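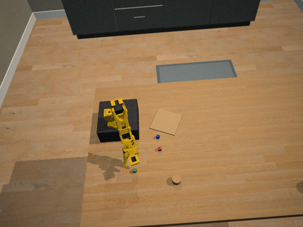
Lundi 14 juin 2021. Bon, je note tout ça tant que c'est frais, vu que la dernière fois j'ai attendu deux jours et j'ai mélangé les réglages. Le plantage du bras en simulation est de retour, et cette fois je l'ai eu en flagrant délit, avec les journaux complets ! La scène, c'est toujours celle des dés, le bras jaune sur son bloc noir, le dé vert comme première cible, le rouge et le bleu plus loin, et la planche carrée en bois derrière, où tout doit finir. Rien de tordu, donc. Le bras descend vers le vert, pince ouverte, tout va bien, et au moment de refermer, le dé part comme un bouchon de champagne. Je l'ai retrouvé sous le meuble gris foncé, au fond de la pièce virtuelle. Et ensuite le poignet se met à vibrer, la vibration remonte jusqu'à l'épaule, et le solveur rend l'âme à l'itération 1532. Écran figé, plus de commande, il faut tuer le processus à la main.

J'avais d'abord accusé Cropper (notre planificateur de saisie, pour ceux qui liraient ça dans six mois), qui nous avait déjà fait des misères en mars avec ses angles d'approche. J'ai passé une bonne partie de la matinée à le soupçonner, à tort. La trajectoire qu'il sort est propre : je l'ai rejouée sans le dé, et le bras va exactement où on lui demande, sans trembler. Donc toutes mes excuses à Cropper, même si je garde un œil dessus.

Ensuite j'ai regardé du côté des contacts. Dans Tretix, on a deux géométries par pièce, celle qu'on voit et celle que le moteur utilise pour les collisions. Et là, surprise : le doigt mince de la pince, celui qui est courbé, a une forme de collision qui n'est pas courbée du tout. C'est une bête boîte, posée là par l'import automatique, et elle déborde du côté intérieur. À l'écran on croit qu'il reste de la place entre le doigt et le dé, alors que pour le moteur ils sont déjà l'un dans l'autre. Il corrige l'interpénétration d'un coup, avec une force délirante, et hop, sous le meuble.

Pour vérifier, j'ai affiché les enveloppes de collision en fil de fer (menu débogage, deuxième onglet, je l'oublie à chaque fois) et j'ai relancé 41 essais à la suite, sans toucher à rien. Dé éjecté dans 8 cas, et dans 7 de ceux-là, le bras est parti en vibration derrière. Le huitième s'est calmé tout seul, je ne sais pas pourquoi, j'ai mis le journal de côté. Ce qui m'embête davantage, c'est que le mauvais contact existe aussi dans les essais qui « passent ». Le dé glisse un peu, la pince le rattrape, et on coche la case verte. Ça fait combien de temps qu'on coche des cases vertes comme ça ?

Côté sécurité, parce qu'il y a quand même un sujet : quand le poignet vibre, le contrôleur continue d'envoyer des consignes. Aucun arrêt. Le seuil de couple est bien dans la config Praduslow, mais il est commenté, et l'historique ne dit pas qui l'a commenté ni quand (très possible que ce soit moi, en mars, pendant la chasse aux angles). En simulation on perd un après-midi. Sur le vrai bras, avec la même config, on y laisse un réducteur, ou un doigt si quelqu'un a la main dans la zone. J'ai donc remis le seuil, et j'ai bloqué l'export vers la machine réelle jusqu'à nouvel ordre. Si l'export vous refuse quelque chose demain matin, c'est normal, venez me voir avant de forcer.

Fait aujourd'hui :
seuil de couple réactivé, testé en coinçant exprès la pince contre la table, l'arrêt se déclenche bien
boîte du doigt remplacée par une décomposition en petits morceaux convexes, à la main, assez moche mais ça suit la courbe
premiers essais avec la nouvelle enveloppe : pas d'éjection pour l'instant, mais j'en ai fait trop peu pour crier victoire

Reste à faire :
relancer la série complète cette nuit sur le serveur Jokcombe
regarder la mâchoire large, je parie que l'import lui a bouché son ouverture carrée
reprendre les anciens résultats de saisie et marquer ceux qui datent d'avant la correction
comprendre le huitième cas

Le pas de temps, je n'y ai pas touché. J'ai été tenté de le diviser par deux pour voir, mais changer deux choses à la fois, j'ai déjà donné. On verra ça mercredi si la série de nuit montre encore des dés volants.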